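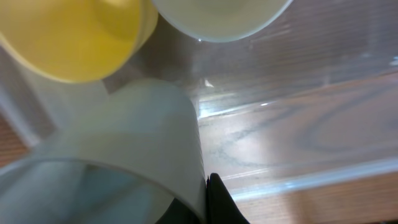
Notes for the talk on plastic cups
Noemi Szabo, Varnau village hall, November

Start when the tea urn stops rumbling. Say hello, say who I am, say thank you to the Lema lot for driving over in that weather.

Opening

Ask for hands up: who has a cupboard at home where the plastic cups live? And who has opened it this week and had one fall on their foot? (Wait. There's always a laugh and then somebody tells their own story, let them.)

Mine started with the playgroup in Vidach. I took over the kitchen there and inherited 300 cups, all collected over the years from goodness knows where. Party leftovers, picnic sets, the ones people drop off in a carrier bag and run! I love a plastic cup, I really do. They bounce, they're cheerful and a small child can carry one across a room without me holding my breath.

Sorting by colour or by size?

I was firmly a colour person. Yellow with yellow, white with white, and the very pale ones in a group of their own, as they're not quite white once you put them next to a proper white one. It looked lovely on the shelf. Then I tried to stack them and the towers leaned all over the place, because two cups can be the same colour and have completely different sides.

So now I go by shape first. Drop one inside another, give it a little turn, and if it sits straight and comes out again easily, they're friends. If you have to tug, they go in different stacks. Colour comes second, within the stack, and only if I'm in the mood.

(Do the demo here. Use the table at the front, not the piano stool, remember last time.)

Stuck cups

Somebody will ask. Cold water in the inside cup, warm water round the outside one, wait a bit, twist. Warm, please, not boiling. I've also had luck with just leaving them on the draining board overnight and swearing at them in the morning.

Drying

My big hobby horse, keep it short. Upside down on a rack with a gap underneath, never flat on a tea towel. A stack put away damp smells like a pond by the end of the holidays. Pass round the rack from Cendeck if I've remembered to bring it.

How many do you need?

At Vidach we worked out two per child, plus 4 spare for visitors. Everything else went to the school fete, where they served 3,325 drinks over the summer and sent me a very sweet card with the total on it. Read the card out if there's time!

Questions, then biscuits. The hall wants us out by nine and the side door sticks, so go out through the front. Ask if anyone could take the box of spare lids home with them, I've got no cups left that they fit.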